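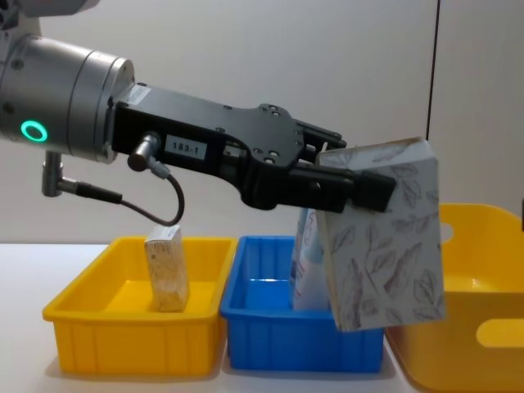 Small boxes and plastic bins on the sorting table, Brollstead

Jobs > Brollstead > Sorting and Packing

Besside is looking for up to six people to help with sorting small packages at our Brollstead site in July. The work is done at a white table with yellow and blue bins. You take each box or pouch, look at its pattern or print, and put it in the bin which is written on your list. Boxes with worn corners are also accepted – please do not throw them away.
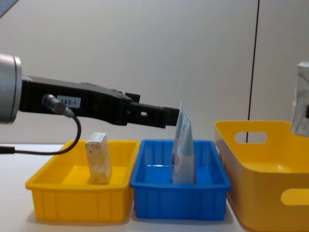

A shift is 44 items lists long at most, with a break of 50 minutes in the middle. No experience is necessary, but you should be patient and have good eyes for small print. We pay $530 for the complete period, and lunch is included. Please write a few lines about yourself to Johanna Trummer – she answers in the mornings.

Contact: Johanna Trummer, Besside, Brollstead | © Besside | Back to top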